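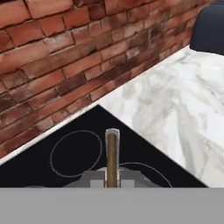 4.3 Setting up a hob-side chore

Wiping down and moving light items near the hob is the hardest of the kitchen chores Ernard can attempt. Expect it to need help. In the Culov test kitchen it finished 9 of 18 hob-side runs without a person stepping in. Run every new chore in the simulated kitchen first.

1. Open Skaltura and load the kitchen with the brick wall and marble counter.

2. Select the wrist view. The gripper finger should stand upright in the middle, with the black cooktop behind it.

3. Check that the left burner ring shows as a complete outline. If it is hidden, raise the arm one step and look again.

4. Mark the cooktop as a no-rest area. Ernard may pass over it but must not put anything down there.

5. Start the chore at half speed and watch it to the end.

Note: Pale veined stone is easily misread as a smear. Ernard may go on wiping a clean patch. Press Skip to move it along.

Note: If the run stops with code 202, the arm has lost the edge of the counter. Go back to step 2.

CAUTION: Passing in simulation does not clear a chore for a real kitchen. Turn the hob off at the wall and let it cool before the first real run. Stay within reach of the stop button.

Ernard does not cook. Do not ask it to lift pans that have anything in them.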